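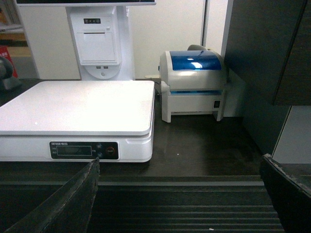
Scale, kiosk and label printer on the dark table, August.

Weighing station, afternoon. Moved the scale to the front of the kiosk so the receipt slot stays clear. The label printer stays on the right, blue lid toward the wall side when open. Its cable runs behind it toward the foot of the kiosk – needs a clip before someone catches it with a sleeve.

Check weights, platform wiped first:
600 g weight, read 600
355 g jar of dried peas (Pisum lot), read 355
Same jar at the far corner of the platform, read 354. Repeated, 355. Leaving it.

Labels: Trernton stock, 40 mm wide. First two came out with the bottom line missing. Changed the label height in the template and the next ones were fine. Old template kept under Kazuhiro's name, don't use it.

Still open
– Receipt header says Weltton, should say Hedlund. Tatsuya has the login.
– Tare before every jar, including the small ones. I forgot twice.
– Spare label rolls are in the drawer with the tape.

Kazuhiro Amano wants the jar weights on one sheet by tomorrow noon. Will start with the peas.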